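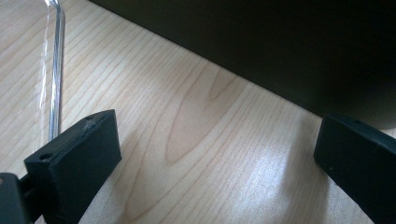
Which gripper should I start with if I've never bought one?

A plain parallel one with two flat fingers. I know that sounds dull, and I had a lovely three-finger thing on loan from Hourani for a while which looked much more exciting on a bench, but I spent most of that month tuning it and hardly any of it picking things up. With two flat fingers you can see what went wrong. Either you closed in the wrong place, or too hard, or too late, and you can fix all of those in an afternoon.

Home | Grippers | Arms | Cameras | FAQ | Contact

Gripper trials: your questions
Posted by Ghada Matar, Stirnside workshop
Last updated August

I get a lot of the same emails, so I've put my replies in one place. I've tidied the questions up a bit but the answers are more or less what I sent!

Which ones have you tried properly?

The Altus two-finger, the Orkus (both the short and the long fingers) and the Hourani three-finger. By "properly" I mean more than 200 grasps each on kitchen and tabletop things. I've handled a few others at shows, but I don't count those and I won't give an opinion on them, so please stop asking me about suction cups.

Hand-held or on the arm?

Both, in that order. I do my first round with the gripper in my hand and the camera mounted on it, looking down between the fingers. You learn an awful lot about reach and clearance before you've written a line of anything. Then the same fingers go on the arm and I repeat whatever I found hardest. Tarek Khalaf thinks I should skip straight to the arm and save the time. We've argued about it since spring and he still borrows my hand-held recordings.

What do you pick up?

Whatever's cheap and awkward. Blocks and tins tell you next to nothing, every gripper can do a tin. I like things that are light, thin or tangled up with their neighbours. Tea is brilliant for this: a bag is soft, the string goes its own way, and the paper tag is flat enough that a thick finger struggles to get under it.
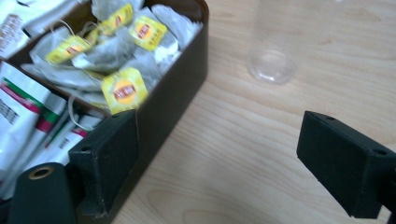

Packets standing on edge are a different job again. You need a narrow finger to get down between two of them, and if it's too fat you end up squashing the neighbours or dragging three out at once. The long Orkus fingers were the best of the lot at this, and the Altus ones were fine once Issa had shaved a little off the tips for me (ask him nicely, he has a file and a lot of patience).

Do clear things cause trouble?

They do, and more for the camera than the fingers. My depth camera looks straight through a plastic cup and reports the table. Shiny worktops are nearly as bad, because a patch of glare shifts about as you move and the tracking gets jumpy. I've had some luck turning the exposure down and moving the lamp round to the side. I've had no luck at all with the matt spray people recommend, and it made my sleeve sticky.

How fast should the fingers close?

Slower than you want. I start at a quarter speed and creep up until I begin dropping things, then come back a step. On the Altus controller that's one slider. On the Orkus it's buried in a menu called Motion Limits, and you have to save it twice or it forgets.

My recordings are blurry, is that the camera?

Could be, but try your wrist first. I swing far too quickly between objects when I'm bored, and then half the footage is mush. Munther Dabbas went through 700 of my clips last winter and marked 103 as too smeared to use, nearly all of them from the end of a session. I take a break every twenty minutes now.

Rubber pads or bare fingers?

Pads for anything smooth, bare for paper. Paper sticks to a fresh rubber pad and then won't let go when you open up, so you're stood there shaking a gripper over a box like a salt cellar. Dusting the pads with a bit of talc works for a while.

Can I borrow one?

If you can get to Stirnside, you can come and use any of them on the bench. I can't post them out any more, the last one came back with a finger missing and no note. Write to Dima Nasrallah for a slot and say which arm you'd like, as there's only one mounting plate for the Orkus.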